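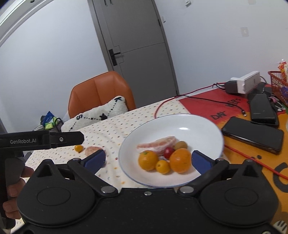
Kamran Ghorbani thinks we should stop calling it the fruit job. In his opinion the fruit is the easy part, and what we are changing is the day of the people in the plating room, so the entry should carry their name and not the name of the mandarins. I have written both on the cover of the notebook.

2023-04-13, plating line, Stollell site

Present: Kamran, Zihan Xu, me. Later two of the morning shift came by and stayed longer than they had to.

Where we are. The Diltadach cell will take over the sorting of mixed fruit plates for the Escobedo canteens in June, if the tests allow it. Today the plates are made by hand, 800 in a morning. The people stand the whole time, and the last hour is when the mistakes come. We do the grasp work by hand tool first, on a normal plate with normal fruit, because the cell must learn sizes from people who know how hard to press.

Notes on fruit, in no good order:

Big mandarin: fine. The skin gives a little and the fingers hold. When it touches a cherry tomato the approach must come from the free side, otherwise the tomato rolls. Zihan lifts the tomato first. I did it the other way round and had to fetch the tomato from the floor.

Pomelo, peeled: bad. The flesh breaks when the force is the same as for the mandarin. Reduced by one step, then it slips. I don't have an answer yet. Kamran asks if pomelo must be in the plate at all, but this is for Escobedo to say.

Small round fruit: the blue pads are good here. After a morning they become sticky and must be wiped. Please write in the sheet when you wipe, I found three entries without it.

147 grasps written down in the log, of which the last part were done by the morning shift themselves. They were better than us. One of them turns the wrist before closing, a very small movement, and she could not explain it when I asked. She said she has never thought about it. I would like to have this movement in the cell, and I am also not comfortable with the thought – we take it from her and then she is moved to the packing side. I write this down so that it is not forgotten when we make the plan for June.

Talk with the shift. They asked the questions I expected and some I did not. Will there be fewer hours? Management at Ikik says no, the same hours, other tasks. I repeated it, but I also said it is not me who decides. Then: who is called when the machine stops at five in the morning? At the moment, no name is in the plan. Then: can they stop it themselves? Yes, and they must get the training for it before the start and not after.

One man said the noise worries him more than the job. In the plating room they talk while they work, and at the old packing line this was finished when the conveyor came. I had no requirement for noise in the specification. Now there is one, with an empty field for the value. Zihan will measure the room on a normal morning, with people talking.

The older colleagues do not want to log in with a code each time they change the fruit type. Reasonable. We could use one button for each plate type, there are only 3.

Disagreement, not solved: Kamran wants the shift to check every plate after the cell, for the first weeks. I think checking all day is more tiring than making the plates, and people stop seeing the errors. My proposal is that they finish the plate by hand, so the cell puts the heavy and round pieces and the person puts the soft ones. This would also solve the pomelo. Kamran says it makes the cell slow. It does, I calculated it, but the speed is still enough for the morning quantity.

To do:
– force steps for pomelo again, smaller steps between (me)
– noise measurement (Zihan)
– ask Ikik for a name for the early call-out, in writing (Kamran)
– invite the shift to the next grasp session, paid as working time
– new pads, the left one has worn on my tool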